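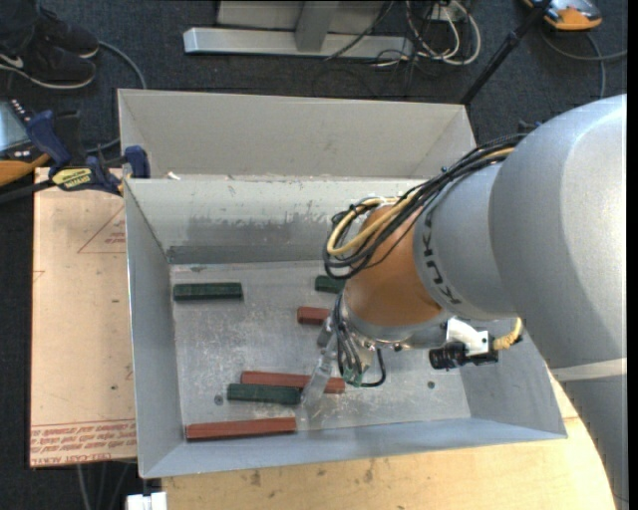 What does the Gusedik method try to improve in bin picking?
The choice of the next block. Many planners look for the grasp with the best score, and our method also asks what this grasp will do to the neighbors that stay in the bin.

Gusedik: picking from a metal bin
Gallery page of the project, last changed 25 September 2020

Gusedik is a small research project of Amarachi Adebisi and Nektarios Bakalis, with help from Kayode Afolabi on the planner. We study how a robot arm can empty a bin when the objects are long and lie close to each other or to a wall. The first picture on this page shows the work at hand: a KUKA arm over the bin, with green and red-brown blocks on the metal floor. The clear gripper fingers reach down beside one of the green blocks.

The planner was trained on 4000 simulated grasps and then moved to the real arm without more training. In April we compared 2 versions, one with the neighbor term and one without it. The version with the term needed 17 fewer repeated grasps in the whole test. The difference came mostly from blocks near the walls, where a finger has little room to go down.

We still have difficulty when two blocks touch along the full length. Yetunde Haruna is now working on a short push before the grasp, and her first results will be added to this page.

Questions about the method can be sent to Nektarios Bakalis.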